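How do you pick a youth soccer coach's replacement in the middle of a season?
Posted in Soccer - Coaching and Clubs
Feb 18, 2026

Pilar Paredes

My son plays under-12s for a small club, Endemow, and our coach is leaving for a job in another state. We still have games through May. The club wants one of the parents to step in, and guess who opened her mouth at the meeting (me). I played in college, but I've never coached anything, and the old coach ran a 4-man back line that the kids finally understand. Do I keep everything the way it was or bring in my own ideas right away? Also, there are two boys who barely played under him and I'd really like to change that, but I'm worried about the parents of the starters. Any advice is welcome, even the blunt kind!

Fermín Godoy

Congrats, and welcome to the club of people who talk too much at meetings. I took over a team at Tarnel the same way and made plenty of mistakes, so I'll give you mine.

First one: I changed the formation in my first week. Terrible idea. The kids were already upset about losing their coach and then I had them standing in places they'd never stood before. We lost the next 2 games badly and I went back to the old setup. Leave your back line alone for now. If you want to try something, do it in practice with small-sided games and see who likes it. 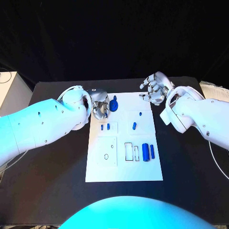
Two arms, a white board and a blue knob

Second one: talk to the parents before your first game, all of them together. I sent an email of what felt like 1,000 words and I'm pretty sure it went unread. A short chat on the sideline after practice did a lot more. Tell them how playing time is going to work and then stick to it. For the two boys who sat a lot, I'd start one of them in each game - starting feels very different from getting the last five minutes, and the regulars can handle coming on later.

Keep practice moving too. I plan 30 minutes of ball work before any scrimmage and I try not to stop them to make speeches. I still make speeches. 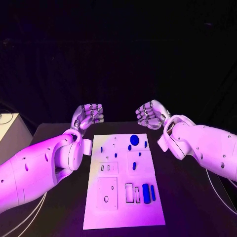 Hands up over the table, in pink light

valdebenito_keeper

ask the old coach for his notes. mine had a whole binder. also find out who your goalie is going to be because that kid is always sick on game day

Hastumska Dad

I mostly agree with Fermín, but I don't think you have to wait that long to make it your own team. My daughter's coach left halfway through the season and the new one tried to be a copy of him, same drills, same jokes even, and the girls could tell. Keep the formation, sure. But run your own warmup and pick your own captain, or let them vote.
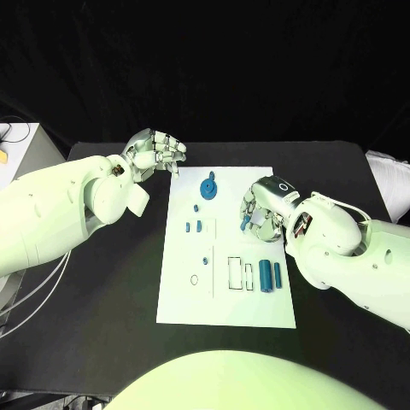 And about the starters' parents, one or two will complain whatever you do. Our coach had a rule that she wouldn't talk about playing time until the day after a game, and it saved her a lot of headaches. More than 2 of the loud ones ended up helping with rides to the away games, so don't write them off.

Pilar Paredes

Thank you all, this helps a lot. I'm keeping the back line and I've already texted the old coach about his notes. The kids are voting for captain at our next practice. valdebenito_keeper, our goalie has a cough. I'm asking for a backup tonight.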